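How to Compare Two Gripper Fingers on a Can-Sorting Task

If you've just mounted a second pair of fingers and want to know whether they're any better than the first, I'd set aside a long morning, pour a coffee, and work through it the slow way. We did this at Gruststead in November with the stock fingers and a longer pair from Durkuvano, and I'm still glad we took our time.

Start with the cans. Full ones and empty ones are quite different jobs, so pick one kind and stay with it for the whole comparison.
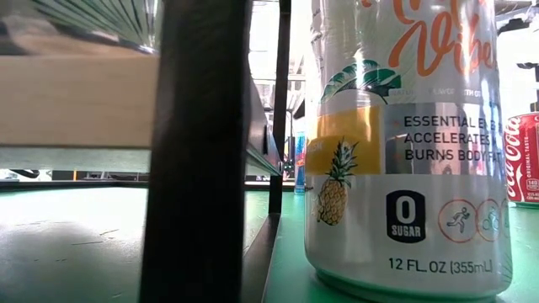 Set the closing force low and raise it in small steps until a can lifts without slipping. Write that number down! Then do 10 practice picks before you record anything, and 50 recorded picks for each pair of fingers.

Keep both arms on the same controller settings, and swap only the fingers. I once changed the speed as well (I was impatient) and had to throw out 200 picks.

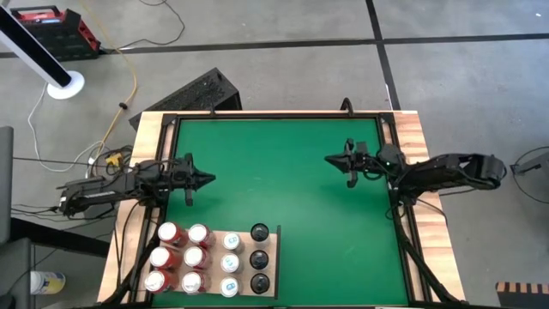

Spacing matters more than I expected. Wide jaws need room to come down between neighbors, and a tray packed like ours, four columns by three rows, doesn't leave much of it. Begin with an outside column — the black cans are an easy first choice — and work inward from there. Log every nudge to a neighboring can, even if the pick itself went fine.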